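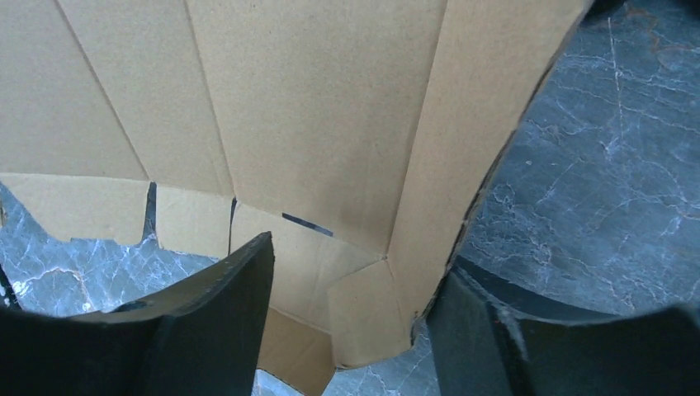
Pernwood bookcase, the 5 shelf one - six months in

Posted July 31, 2021

Quick one, typing this on my lunch break. Bought this in February for the back bedroom. Paid $136 on sale, it's back up to $156 now, so keep that in mind when I say it's decent value. At $136 yes. At $156, hmm, maybe wait.

Delivery. Came from Salgado, the furniture place out past Zunville, not direct. One box, heavy. Driver left it in the hallway and was gone before I got my shoes on. Corners of the box were padded, no dents on the shelves, one tiny chip on the bottom rail that faces the wall anyway. Didn't bother calling.

Assembly. 26 cam bolts. Took me roughly 2 hours by myself, with a break to look for the screwdriver I had just put down. Instructions are all drawings, no words, and step 4 has the side panel upside down compared to step 5. Go by step 5. I went by step 4 and had to take half of it apart. The little wooden pegs are tight, tap them in, don't twist. One of mine split and there were no spares in the bag. Used a bit of wood glue and it's held.

Do it on carpet or a blanket. The finish scratches if you look at it wrong.

Looks. Color is darker than the website. Says "honey oak", I'd call it more of a medium brown. Fine with me, matches the desk. If you're trying to match something light, go see it in the store first. Back panel is the thin stuff that slides into a groove, same as every bookcase at this price. It bowed a little on me until I put the nails in, so don't skip the nails.

Shelves. Three adjust, two are fixed. The fixed one in the middle is at a dumb height - too short for my big cookbooks, too tall for paperbacks. Everything else fits fine. Sagging: a tiny bit on the second shelf, where I have hardbacks packed end to end. You only see it with a level on it. My old Starum sagged way worse then this and it cost more. Swapped some of the heavy ones to the bottom and it hasnt gotten any worse.

Wobble. None once it's strapped to the wall. Before that, yes, side to side. The strap is in the box but the screw that comes with it is junk, too short for drywall. Get your own anchor. Please do strap it, especially with kids around.

Smell. Strong the first week. Window open, door shut, gone by week two.

Care. Dry cloth. I used a spray cleaner once and it left a cloudy patch on the top shelf that never came out. There's a plant sitting on it now.

Good: sturdy for the money, parts all labeled, goes through a normal doorway standing up.

Bad: step 4, no spare pegs, that middle shelf, the strap screw.

Would I buy it again? On sale, yeah, probaly. Thinking of a second one for the other side of the window if the price drops back down. 4 out of 5.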